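Grip Fault Traced to Worn Setting, Says Teltix Safety Lead

23 Jan 2021

The fault that halted cup handling at the Sirkolley site in June was small and slow to show itself, according to the safety lead at Teltix. "The jaws reported closed when they were still open by a few millimeters," the lead said. "The arm lifted, and the cup stayed on the table."

Of 2,579 recorded grasps, 182 were logged as successful with nothing held. Most involved paper cups, whose thin walls give way under the pads. 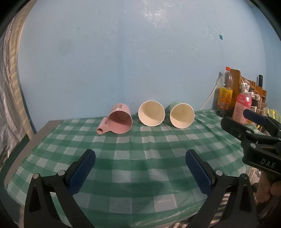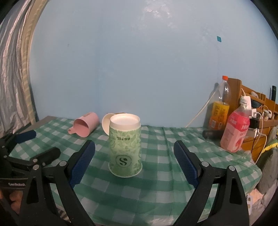 Paper cups and a pink plastic mug on the checkered cloth, with the black gripper fingers open.

The position reading had drifted, the lead explained, and the software accepted it without a second check. An operator then reached in to right a fallen cup while the arm was still live. There was no injury, but the site stopped work for 30 days.

"We treated the hand in the work area as the serious finding," the lead said. "A dropped cup is a nuisance — a person inside the reach of a live arm is a reportable event."

Jenano, the control program, now compares motor load with jaw position before any lift. Ramanauskas, the outside reviewer, has asked for a further check after 90 days of normal running.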